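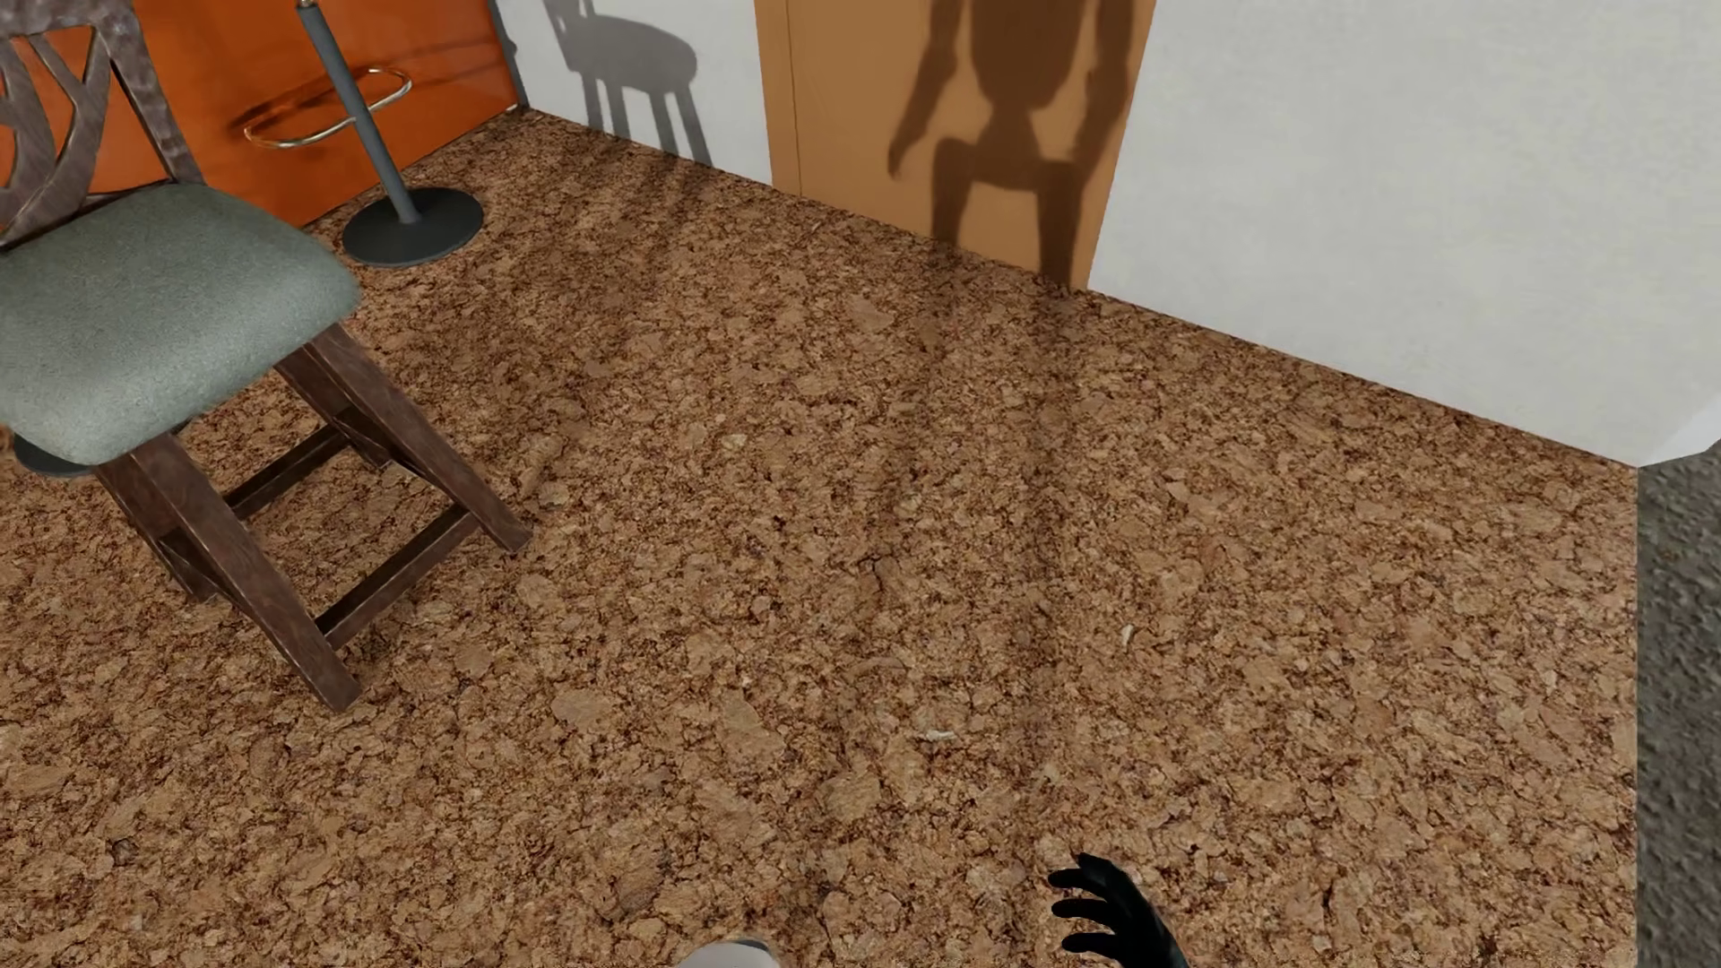

Startseite Wohnen Küche Werkstatt Garten Leserbriefe

Lesezeit: 2 Minuten

Korkboden pflegen, ohne ihn zu ertränken

Als wir damals in die Wohnung eingezogen sind, lag im Esszimmer schon Kork, und ich muss zugeben, dass ich erst einmal gar nicht wusste, was ich damit anfangen soll. Meine Mutter hatte Fliesen, meine Großmutter Dielen, und beide schworen auf viel Wasser und einen kräftigen Schrubber. Mit dem Kork habe ich es im ersten Winter genauso gemacht (ach, wie fleißig ich war!), und im Januar standen dann am Fenster die Kanten hoch. Seitdem wische ich anders und habe mit dem Boden Frieden geschlossen.

Staub und Sand

Sand ist für Kork viel schlimmer als ein verschütteter Kaffee. Ich sauge deshalb lieber einmal öfter, mit der weichen Bürste und ohne rotierende Walze, und lege an die Tür eine ordentliche Fußmatte, die auch wirklich groß genug ist, dass man mit beiden Füßen darauf steht.

Wischen

In den Eimer kommen 5 Liter lauwarmes Wasser und ein kleiner Schuss neutrale Seife. Den Lappen wringe ich so lange aus, bis nichts mehr tropft, und dann noch einmal. Dampfreiniger bitte im Schrank lassen, auch wenn die Nachbarin davon schwärmt! Essigreiniger und Scheuermilch haben auf Kork ebenfalls nichts verloren. Wer nicht weiß, ob der Boden geölt oder versiegelt ist, setzt in einer Ecke einen Wassertropfen auf und schaut nach ein paar Minuten wieder hin. Zieht er ein und wird die Stelle dunkel, fehlt es an Schutz, und dann ist bald Nachölen dran.

Stuhlbeine

Meine Freundin Noemi Fabbri hat mir vor Jahren Filzgleiter geschenkt, und ich habe sie lange in der Schublade liegen lassen, was ich heute bereue. Beim Aufkleben erst die Unterseite der Beine mit Spiritus abreiben, trocknen lassen, fest andrücken und den Stuhl über Nacht nicht benutzen. Bei schräg stehenden Beinen halten geklebte Gleiter oft schlecht — da nehme ich welche mit Gelenk, zum Einschrauben. Und alle paar Monate einmal umdrehen und nachsehen, denn im Filz sammeln sich Krümel und Steinchen, und die kratzen dann munter mit.

Druckstellen und kleine Macken

Leichte Dellen gehen manchmal von allein zurück, wenn man das Möbelstück ein Stück versetzt und dem Kork ein paar Wochen Zeit lässt. Für richtige Löcher hebe ich mir Korkmehl auf, das ich mit etwas Holzleim zu einem Brei rühre, mit dem Spachtel eindrücke und am nächsten Tag ganz vorsichtig mit 400er Papier glätte. Danach ein Tröpfchen Öl oder Siegel darüber, je nachdem, was Ihr Boden schon hat.

Sonne

Kork verändert in der Sonne seine Farbe. Teppiche rücke ich darum ab und zu ein wenig weiter, und an heißen Nachmittagen ziehe ich den Vorhang zu.

Zurück Weiter Nach oben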